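Defense Procurement and Industry — Course Handout, Unit 7
Offsets and Industrial Participation

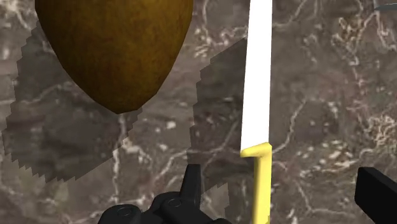
In the previous unit we looked at how a ministry chooses between bids. Today we continue with what comes together with the bid, namely the offset agreement. Please read these notes before the seminar and bring the Clatby worksheet.

1. What is an offset?

When a state buys a large system from a foreign supplier, it often asks for something in return for its own economy. The supplier promises to place work, investment or knowledge in the buyer country. This promise is called an offset. It is usually written in a separate contract, with its own dates and its own penalties.

Direct offset: the work is connected with the system which is bought. Local production of radar housings for the same radar is a direct offset.

Indirect offset: the work has no connection with the system. The supplier may buy furniture, support a technical school or invest in a port.

2. How the value is counted

The obligation is given as a percentage of the contract price. Students often forget that this is not the same as money spent. Many countries use a multiplier. If the multiplier is 3, then one million spent on training counts as three million of credit. Always check which number a newspaper is quoting — the credit or the real spending.

3. Case for discussion: Gikano and Proleo

Gikano sells coastal patrol radars. The buyer asks for 80 percent offset, to be completed in 7 years. Gikano chooses the local firm Proleo for cable assemblies, and a smaller workshop, Nyitrai, for repair. After 2 years Proleo delivers well, but Nyitrai has not received its certificate and cannot start.

Consider the following points:
Who carries the risk of the delay, and in which contract should it be written?
May Gikano move the repair work to Proleo without asking the ministry?
Would a higher multiplier for training have changed the behavior of the supplier?

4. For the seminar

Prepare one page on the second point. Use the definitions from section 1 and do not copy the contract text — explain it in your own words.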